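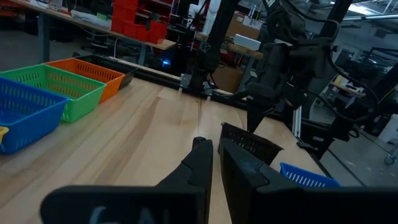
Home & Desk | Reviews

Stalov label printer, four months in

I bought the Stalov to get my sewing supplies under control. Zippers, bias tape, elastic and snaps had been living in shoeboxes, and I was buying things I already owned.

It prints on 4 rolls of tape that come with it, all white. Setup took one evening, mostly because the app wanted an account before it would do anything. Once past that, typing a label and printing it is quick. The text is sharp and the cutter leaves a clean edge. On hard plastic the labels stay put. On fabric bins they peel at the corners within a week.

Battery life is decent. I got 110 labels out of the first charge, and Stalov claims up to 200 – maybe with very short words.

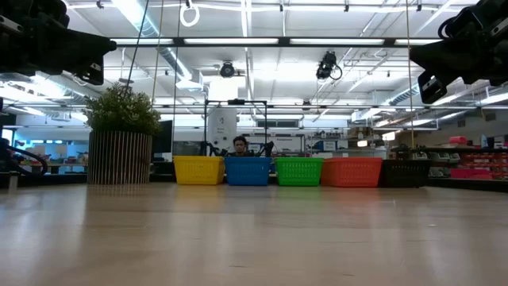 Refills are the weak point. The Clurport store carries them only now and then, so I order from Peñalver and wait. Third-party tape jams. Olaia Mateos in my quilting group has the older Plelard model, and hers takes any tape you feed it, though the print is fainter and you have to trim each label with scissors.

I would still buy it again for the print quality. If you only need a dozen labels, use masking tape and a marker.

Reviewed by Estíbaliz Toledo, 24 August 2019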